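**Drotuner gripper comparison – progress note for Chantal Després, December**

Dear Chantal,

Thank you again for being so patient with us over the fall. I promised you a proper account of where the finger trials stand, and I'm glad to say we have plenty to tell, even if some of it is messier than I'd hoped when we wrote the proposal.

We are comparing two finger shapes on the two-arm cell, the Miluro pair and the older Pelletier pair, and the plan is still 300 cloth pickups with each. Harpreet has finished the Miluro set and is partway through the other.

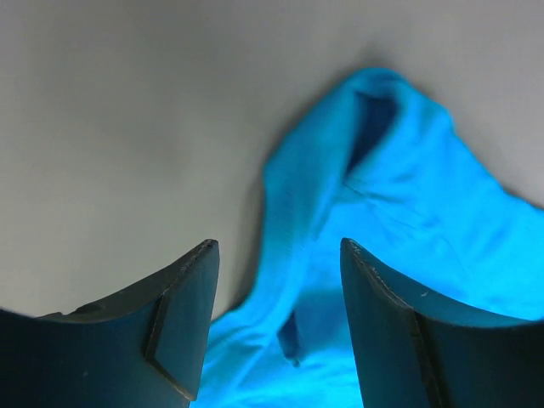

Picking up a single layer remains our hardest problem, and it has eaten more of our time than anything else in the budget. We had expected trouble with flat fabric, but a heap has its own difficulties. With the turquoise cloth bunched up into a peak like this and a dark fold tucked inside it, the wrist camera gives the controller very little to go on, and Réjean has been rewriting the part that picks the grasp point. His new version is kinder to folds – slower too, I should admit, by around 10 percent.

The two-handed lift is further along. Both arms now take a corner each and raise the cloth together, and we've spent many happy afternoons adjusting how hard they pull against each other. 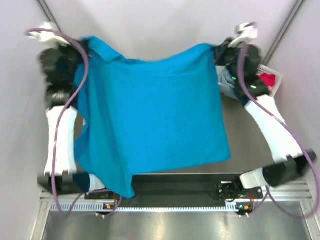 Laurier would like to keep the pull gentle until the Pelletier runs are done, so that the two sets can be compared fairly, and I agree with him. The replacement fingertips from Porkatel are still on order. We'd like to move nine days of bench time from January into February to allow for them, at no extra cost, if you are comfortable with that.

Warmly,
Crisanto Lumbao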